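Skakent School of Applied Crafts
Materials and Finishes, Course Handout 4
Reading Grain Before Surface Preparation

Purpose of this handout

Students are expected to have read this handout before the second workshop session. It covers the terms used to describe grain, the effect of grain on planing and sanding, and the way finish behaves on surfaces cut at different angles. The assessed worksheet is issued separately.

1. Terms

Grain refers to the direction in which the long cells of the wood lie. Figure refers to the pattern seen on a cut face. The two words are often used as if they meant the same thing, and students should keep them apart in written work. A board may have straight grain and a strong figure, or the reverse.

Growth rings appear as lines on most sawn faces. On a quarter-sawn face they are close to parallel and fairly even in spacing. On a flat-sawn face they spread, bend and may form arches. Boards taken from between these two positions are called rift-sawn.

2. Examining a face

Carry the board to a window or a raking lamp and turn it slowly. Light striking a pale surface at a low angle shows plane marks and raised fibers, but the brightest area hides the lines beneath it. Examine each face from at least two positions before marking the planing direction in pencil. Check the edge as well, where the slope of the fibers is easier to judge.

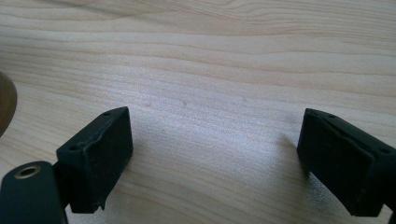

Fig. 1. Wavy grain lines on pale wood, with a brighter patch of reflected light.

3. Planing and sanding

Plane in the direction in which the fibers rise toward the surface. Where the grain reverses, take a thinner shaving and skew the plane. If tearing continues, change to a card scraper. Sanding follows the length of the board. Scratches left across the grain are hard to see on bare wood and become plain once stain is applied.

4. Finish

End grain takes up more finish than face grain and will darken further. Seal it first with a thinned coat. Students working with the Prarkano test panels should leave the reverse side bare for comparison and write the panel number on that side only.

Reading: Nyitrai, Ottó, Notes on Sawn Timber, chapter 2. The course copy is held at the library desk and may not be removed overnight.

Handout prepared by Hatem Ezzat. Revised September.

Related handouts
Handout 3: Moisture and Movement
Handout 5: Stains and Dyes
Handout 6: Care of Edge Tools
Workshop Rules, Pillay Building

Contact: Course Office, Room 356, Pillay Building | © Skakent School of Applied Crafts | Back to top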